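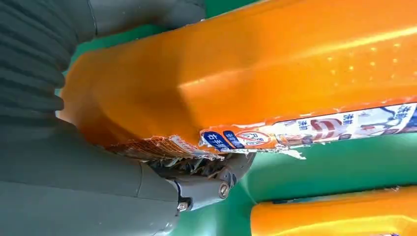

Napaporn Onsri asked last week whether we could skip unit prices and go straight to percents. No - unit prices first, they come back on every problem set.

Household Math, handout 4
October - by the Forsyth evening class desk
3 min read

Unit price = price divided by amount. Same units on both sides or it means nothing. Ounces with ounces, loads with loads.

Worked one. Skalline dish soap, 30 oz, $2.70. So 270 cents over 30 = 9 cents an oz. Plarimska, 80 oz, $6.40. 640 over 80 = 8 cents. Bigger one wins, by a penny an ounce. Doesn't always! Check the shelf tag, then check the tag's units, stores mix them on the same shelf.

Concentrates - compare per use. Price over number of uses. Ignore the ounces completly.
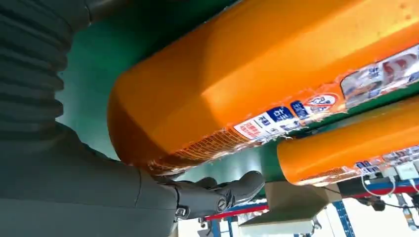 Can't you just always buy the big one, came the question from the back row, and it's fair to ask. Answer is waste. If you throw out a quarter of it, divide by the amount you used. The 80 oz with 60 used: 640 over 60, 10.7 cents. Now the small one is cheaper.

Coupons: take it off the price before you divide. Sales tax - leave out unless one item is taxed and the other isnt.

For next time: p. 141, odd numbers only. Show the division. Bring one reciept from home, any store, we'll mark it up in class. Terkska worksheet is optional, harder numbers.

Comments (3)

dlm44: is the quiz open notes?

Napaporn Onsri: ok the waste part convinced me. still want percents

back_row: p. 141 number 7 has no size listed for the second jar, do we skip it?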